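Ticket 163: Trough level sensor reading zero, Swanson block
Status: Closed
Opened by: Gijs Vandenberghe

The Skedach sensor on the far trough has shown 0% since early May. The trough is full and the cattle are drinking from it. The other 8 troughs report normally. I have restarted the Iltier base station twice with no change.

Reply, support desk: Please check the battery voltage and tell us which paddock the unit is assigned to in the app. A unit left on an old paddock after a grazing move can drop its calibration.
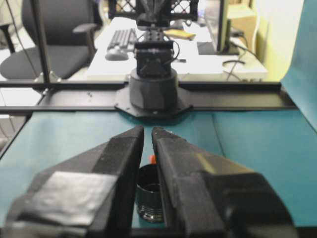
Attachment 1: small dark cup, ribbed lower down.

Gijs: Battery is fine. The app still had the trough under paddock 4, but we moved the fence line and it now sits in Nondon. I changed it and the reading came up to 41% — better, but still wrong for a full trough.

Support desk: Run a full calibration with the float at the top, then again at the bottom. Leave the unit ten minutes between the two.

Gijs: Done. It reads 97% now and the low water alarm has cleared. Please close.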